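The arm had been living at the end of Svitlana Zhuravel's kitchen counter since December, and it had yet to put away a dish.

It was called Paker, after the label on the crate the motors came in. Khrystyna-Mariia Moroz had named it. She had also promised it would be working in two weekends, a promise she made with her coat still on and one foot out the door.

"It needs to know what a bowl is," she said now, over the phone.

"It has seen bowls."

"It has seen one bowl. It thinks that's the only one."

Svitlana looked at her bowls. She had never considered them a technical subject. They had come from her mother, from the supermarket, from a noodle place that went under and sold off its shelves, and until this winter they had got along fine without being understood.

"So what do I do?"

"What you always do. Pick them up, turn them over, put them down. Paker learns from your hands. Do it the natural way."

Svitlana rolled up her sleeves and tried to remember the natural way. She took a plain one in her left hand and the one with the red logo in her right, and at once forgot which of them she had meant to put down first. Fifty years of washing up, and now she was holding two bowls like a woman asked to choose between them in court.

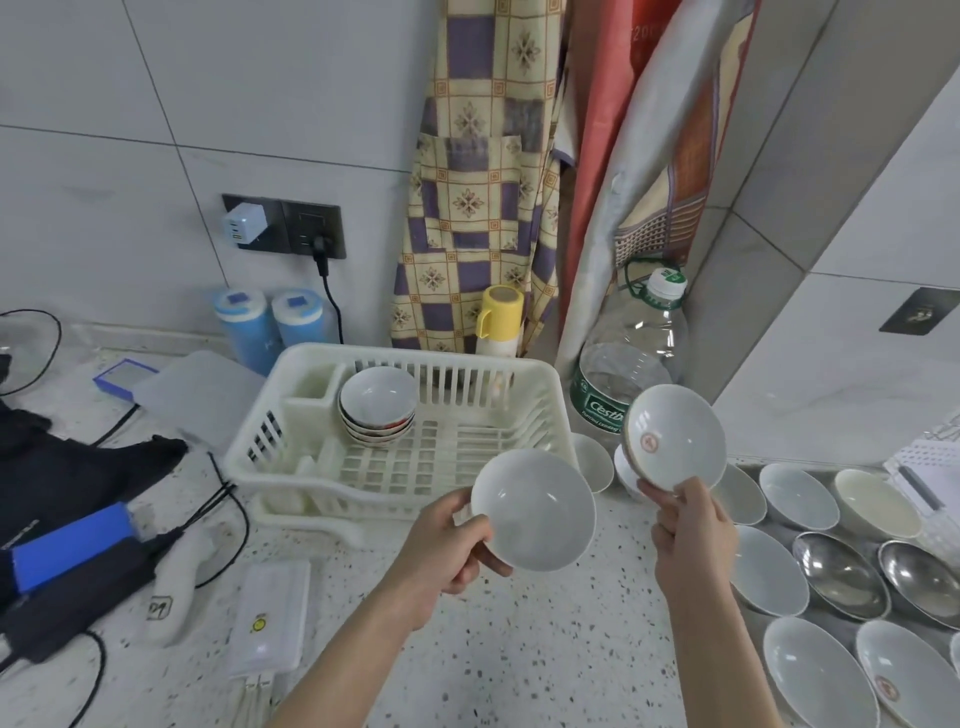

Svitlana, undecided, with the rest of the class waiting on the tray.

"You've stopped," said Khrystyna-Mariia.

"I'm thinking."

"Don't think. It'll learn that too."

It was a fair point. The last time, Svitlana had paused to scratch her elbow, and for an entire evening Paker stopped halfway through every reach and hung there, motors humming, attending to an elbow it didn't have. Khrystyna-Mariia had gone through 693 lines of her own program looking for the fault. Svitlana had let her get most of the way down before mentioning the itch.

She put the plain bowl down. She put the other one down. She picked up a steel one, which rang against its neighbor.

"Was that a steel one?"

"It was on the tray."

"We agreed on no steel. The shine upsets the Flerkeo board."

"Then the Flerkeo board can eat off paper plates."

There was some typing at the other end. Romaniuk, the cat, came in to see whether any of this was dinner and went out again.

"All right," said Khrystyna-Mariia. "Keep the steel. Give me 40 more."

"Forty more bowls?"

"Forty more times. Any bowl. And sigh less, I can hear it in the timing."

Svitlana turned the tap on, turned it off, and reached for the plain one again. At the end of the counter Paker stirred, lifted its wrist a little, and waited for her to go first.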